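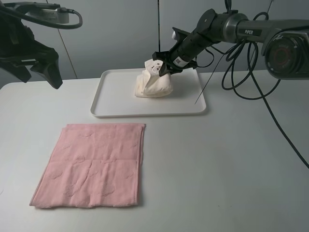
**Home electrical check, Plondbridge row houses, unit 2**

Walk done in July by Montri Thepsuriya, in the morning, with the tenant at home. Power on for the first part, main switch off for the part at the panel. OK = no action. FIX = must be repaired before the next visit. WATCH = look again next time.

### Panel and main supply

- [x] Main switch moves freely and is marked: OK
- [x] Cover closes with both screws: OK
- [ ] All circuits have a label: **FIX**
- [x] No smell, no brown marks on the breakers: OK
- [x] Service size matches the paper in the door (200 A): OK

*Comment:* Three breakers on the right side have only old pencil writing, and I could not read it. I tested them one by one with the tenant calling from the rooms. They are for the bathroom, the hall and the outside light. Please make proper labels, the pencil is not enough.

### Kitchen

- [x] Outlets near the sink trip with the test button: OK
- [x] Dishwasher on its own circuit: OK
- [ ] Refrigerator plug fully in the wall: **FIX**
- [ ] Microwave cord free of damage: **WATCH**

*Comment:* The refrigerator is a Flindari, the tall model, and it is pushed so hard against the wall that the plug is bent down. It must come forward by a hand's width. I did not move it myself because the floor is new and the landlord asked me not to drag anything. The microwave cord has a flat place where the cupboard door closes on it. The cover of the cord is still whole.

The dishwasher circuit is 20 A and the wire is correct for this.

### Laundry corner

- [ ] Dryer lint filter clean: **FIX** (done during the visit)
- [ ] Dryer duct clear to the outside: **FIX**
- [x] Washer hoses and plug apart from each other: OK
- [x] Dryer outlet not warm after use: OK

*Comment:* The tenant says that one load needs two runs to become dry. The outside flap opens only half. I think there is lint in the bend behind the machine, but I could not see so far with my lamp. Maldonado can clean it when they come for the other units, so it is one trip only. Until then the dryer should not run at night or when the home is empty.

### Living room and bedrooms

- [x] No power strip plugged into another strip: OK
- [ ] Space heater plugged directly in the wall: **FIX**
- [x] Lamps use the bulb size written on them: OK
- [x] Smoke alarms sound with the test button: OK
- [ ] Cords not under carpets: **WATCH**

*Comment:* The heater was on a strip together with the television and the computer. In summer it is not used, but it will be forgotten there until winter. I showed the tenant the free outlet beside the window and she agreed to it. The carpet in the small bedroom covers the end of a lamp cord, a short piece. She will turn the lamp to the other side.

### Consumption, for information

- [x] Meter can be read without opening anything: OK
- [x] Meter stands still with main switch off: OK
- [ ] Monthly use compared with last year: **WATCH**

*Comment:* Last month the home used around 200 kWh more than in the same month of last year. The tenant bought an Orier freezer in spring and put it in the storage room, where it is very warm. The door seal holds a paper strip well on three sides, but on the hinge side the paper slides out. This can explain a part of it, the slow dryer maybe another part. I left a page for writing down the meter every Sunday, so we will have better numbers to compare.

### To do

1. Labels in the panel (landlord)
2. Refrigerator forward, plug straight (landlord, two persons)
3. Dryer duct (Maldonado)
4. Heater to the wall outlet (tenant)
5. Freezer seal, ask the shop if it is under guarantee (tenant)

Storage room light was not checked, the ladder was in another unit.

M. Thepsuriya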